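Hilo sobre el vehículo autónomo de inspección de pistas que usamos en Dumano. Lo técnico primero, luego lo que cambia en la plantilla.

Antes: dos personas a pie, con rueda de medir y libreta, calle por calle. Una pista de atletismo ocupaba casi toda la jornada. El informe se pasaba a limpio al día siguiente.

Ahora: el vehículo sigue la línea blanca por visión, a velocidad constante, y guarda imagen y posición. 2730 capturas por pista en la configuración actual.

El seguimiento de línea no es el problema. Lo son las marcas de salida y de relevos: el detector las confunde con bifurcaciones y hay que fijar el rumbo por odometría en esos tramos.

Cielo cubierto, mejor. Sin sombras duras el umbral de blanco aguanta toda la recta sin retoque.

Lesia Holovko y Pylyp Moroz hacían la ronda a pie. Lesia revisa ahora las capturas dudosas en pantalla y Pylyp prepara recorridos y firma el informe. Caminan menos. Pasan más horas sentados y lo han dicho en la reunión.

Pendiente: la categoría profesional. Siguen contratados como operarios de campo y el trabajo ya es de revisión de datos. Valentyna Derkach lleva el tema con la empresa desde diciembre.

También pendiente: 32 falsos positivos en la última pasada. Cada uno lo descarta una persona, y ese tiempo no figura en el parte.

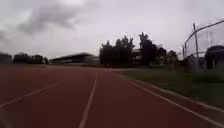
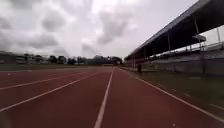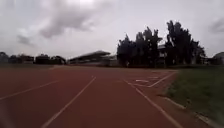
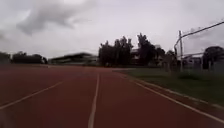 Pista de atletismo, cuatro puntos del recorrido. Cielo cubierto.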